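Ticket: Break room cooler shuts off overnight
Site: Vistdale, second floor
Unit: Inder countertop cooler, glass door
Opened: 25/06/2019
Status: Waiting on part

Reported problem
The cooler is off when the first shift comes in. The display is blank and the drinks inside are warm. Switching it off and on at the wall brings it back, and it runs normally until late evening.

Checks so far
Outlet tested with a lamp overnight. The lamp stayed on, so the outlet is not on the cleaning timer. Plug and cord look fine, no heat marks.

Moved the unit out from the wall to leave 3 inches behind it. The rear grille was packed with lint. Vacuumed it and restarted. Shut off again the same night.
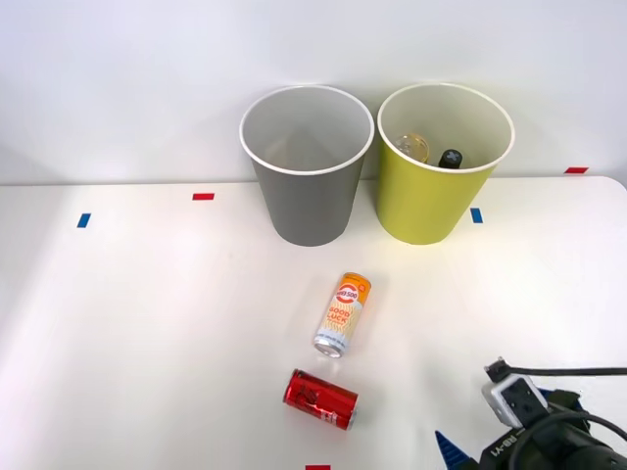
Put a plug-in meter on the cord. It draws 84 watts with the compressor running, then drops to zero and stays there. The fan stops at the same moment, which points to the control board – a tripped compressor alone would leave the fan and display on.

Called Wernus, who hold the service contract. They asked for a reset: unplug for 10 minutes, hold the light button while plugging back in. Done twice. No change.

Wernus now agree it is the board. The replacement comes from Shim and is back-ordered until September. The 90-day parts warranty starts when it is fitted, not when it is ordered.

Until then
Cooler is unplugged with the door propped open. Please use the refrigerator by the copy room and don't plug the cooler back in – lunches left in it will spoil.

Next update when Shim confirm a ship date.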